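Communiqué de presse
21 décembre 2020

Cikico suspend les essais de préhension de son site de Lerkotberg

Cikico annonce la suspension temporaire des essais menés avec Varken, à la suite d'un défaut d'arrêt constaté en novembre. Sur 219 cycles, le bras a dépassé sa position de consigne à sept reprises. Aucun blessé n'est à déplorer.

L'analyse, confiée au cabinet Kwok, met en cause un codeur d'axe. Les essais concernés portent sur la manipulation d'objets courants, flacons de peinture et marqueurs notamment.

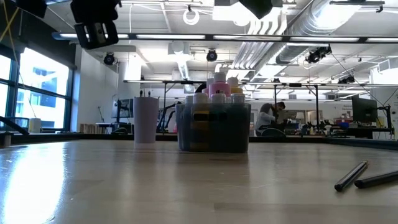 La reprise interviendra après remplacement du composant et validation de 41 cycles consécutifs sans écart.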